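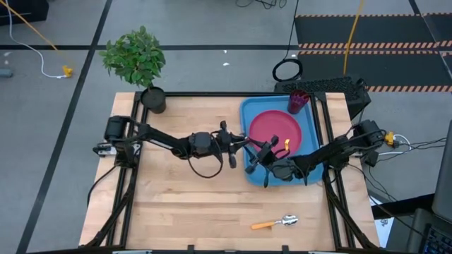
Butcher-block grain on a light wooden tabletop, with a round red plate and a blue plastic tray.

Glue lines and moisture: how wood tops fail

Most complaints about solid wood counters concern flatness. A top leaves the shop true, and by the end of the first heating season it rocks on its base or lifts at one corner. The cause is usually moisture moving through the two faces at different rates.

Wood shrinks and swells mainly across the grain. Change along the length is small enough to ignore in furniture. In a top glued up from narrow strips, each strip moves a little on its own, and turning the growth rings in alternating directions spreads the cupping force over many short arcs. Wide boards concentrate it.

Wendelin Hubmann runs the test room at Purska, a maker of laminated tops for kitchens and workrooms. His last series covered 269 sample panels, held at up to 70 percent relative humidity and then dried. Panels oiled on one face only cupped toward the unsealed side during drying. Panels finished on both faces stayed closer to flat, whatever the oil.

"People sand the underside badly and finish it worse," Hubmann says. "Then they call about the glue."

Glue was seldom at fault. Open joints in the series were traced to strips planed a day or more before pressing, or to clamps set too far apart near the ends. Ciminel, which supplies adhesive to the shop, now prints an open time for cold rooms on its drums.

Fastening matters as much as finish. A top screwed tight through round holes has nowhere to go and will split or drag its base out of square. Slotted holes, cut across the grain, let the screws slide. The Wotov bracket does the same job in steel and needs 2 mm of clearance under the head. Fix the center line firmly and leave the outer rows free.

Maintenance is simple. Wipe up standing water, re-oil in August before the heat comes on, and treat the underside on the same day as the top.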